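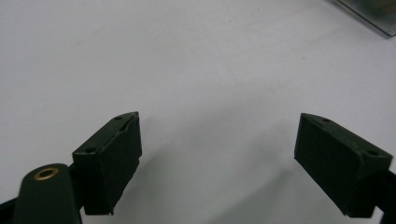

White paint

White paint is any paint whose color comes mostly from a white pigment, and I've spent more of my life with it than I'd like to admit. I grew up over my uncle's paint store in Pledmont, so take this entry as part reference, part family gossip.

Pigments

The oldest white is chalk or lime mixed with water, what most people call whitewash. It's cheap, it rubs off on your sleeves, and barns look lovely in it. Lead white came next and ruled for centuries. Painters adored it – it covers well and dries tough – but it's poisonous, and you should never sand an old coat without having it tested. Zinc white arrived in artists' boxes in the 1800s. It's colder and more see-through, and it can turn brittle in oil. Titanium white took over in the 1900s, and it's in nearly every can you'll buy today.

Warm and cool whites

A "pure" white is rare on a wall. Most have a drop of something else in them: a bit of yellow or red for a warm white, a bit of black or blue for a cool one. My uncle's color cards had 50 whites and I could tell maybe six of them apart (my cousin claimed all of them, and she was lying!). North light pushes everything toward gray, so a cool white in a north-facing room can feel like November all year. Paint a big test patch and look at it in the morning and again at night.

Sheen

Flat white hides bumps and hates fingerprints. Gloss does the opposite. Eggshell and satin sit in between, and they're what I use in hallways. Ceilings get flat, always, in my house anyway.

Yellowing

Oil-based whites go yellow with age, and they do it faster in the dark, so the patch behind a picture is often the worst. Water-based acrylics hold their color much better. Shahram Shokri, who ran the Stostach paint counter for years, kept a drawer of painted sticks to show customers the difference, and I still have 3 of them in my garage.

See also: Whitewash, Primer, Linseed oil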